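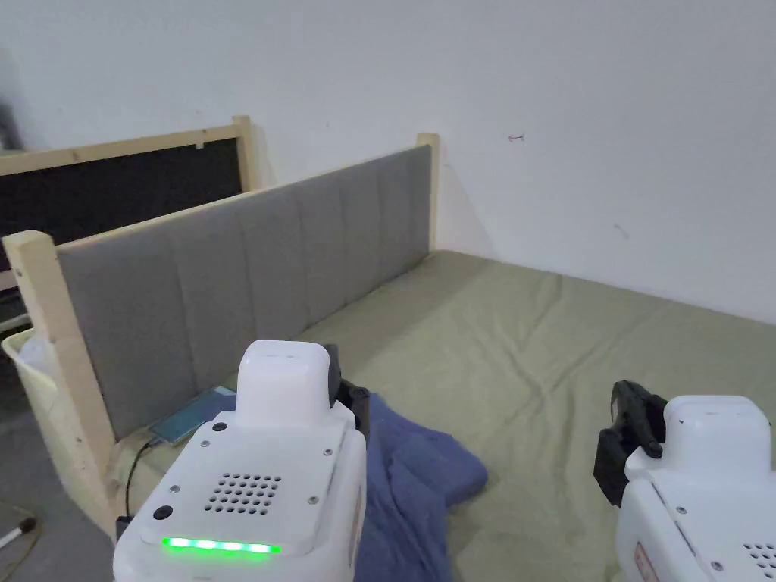
Can a machine fold and put away laundry yet?
Posted in Home Help > Appliances and Gadgets
133 views, 3 replies

Felicidad Dizon
I do laundry for a house of five and the washing is the easy part. What eats my evenings is the folding. I dump everything on the bed, sort it, fold it, and by then it's bedtime. My brother keeps telling me to wait because robots will be doing this soon. He has been telling me that for years.

We already have a robot vacuum, a Vunder, and it does fine as long as the floor is clear. So my question is whether there is anything a regular person can buy right now that takes a pile of clean clothes and gives back a folded one. I don't care if it's slow. I'd run it overnight. Mostly jeans, T-shirts, kids' pajamas and more socks than I want to think about.

Charmaine Xaba
Short version, no. Not for a mixed pile.

I worked for a commercial laundry, Bunstead, until June. We had a folding machine for sheets and towels and it was very good at sheets and towels. A person still had to pick each piece out of the cart, find two corners and clip them to the feeder. Once the corners were in, the machine did the rest. The picking and finding corners is the part that is still hard to automate, and it's the part you do without thinking when you reach into the basket.

Cloth doesn't hold a shape. A plate looks like a plate from any side. A shirt dropped on a bed looks different every time, and half of it is hidden under the other half. The machine has to work out which bit is a sleeve, grab one layer and not two, and pull it open without dragging the whole thing off the bed.
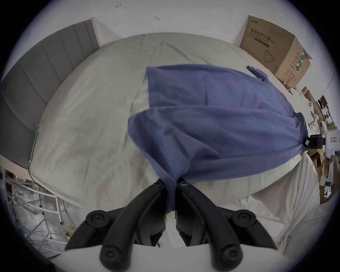
It also needs two hands that work together. One holds a corner while the other goes looking for the next one, and if either slips you start over. I've seen robot arms fold a shirt on video and some of it is impressive, but check whether the video is sped up, and whether the shirt was already flat when they started. Pajamas with the legs inside out are another matter.

Jeans are easier than they look, by the way. The fabric is stiff enough to stay where you put it. Socks I would give up on. Buy all one color and toss them in a drawer.

pangilinan501
just get the kids to do it lol. mine get paid per basket

drakura_1127
Mostly agree with Charmaine, but you can get part of the way there. A plastic folding board speeds up T-shirts a lot, and a kid can use one. We hang anything that can be hung straight from the dryer, so it never goes in the pile. That cut our folding by more than half.

On the robots, I'd put off deciding until you can see one in a store working on clothes you brought yourself. Your vacuum only has to push itself over a floor - a shirt has to be picked up, opened out and put somewhere. I would not pay a deposit on anything based on a demo.

Felicidad Dizon
Thanks, all. I'll try the hanging idea and the board, and tell my brother he's still early. Marking this one solved.

Last activity 2025-07-11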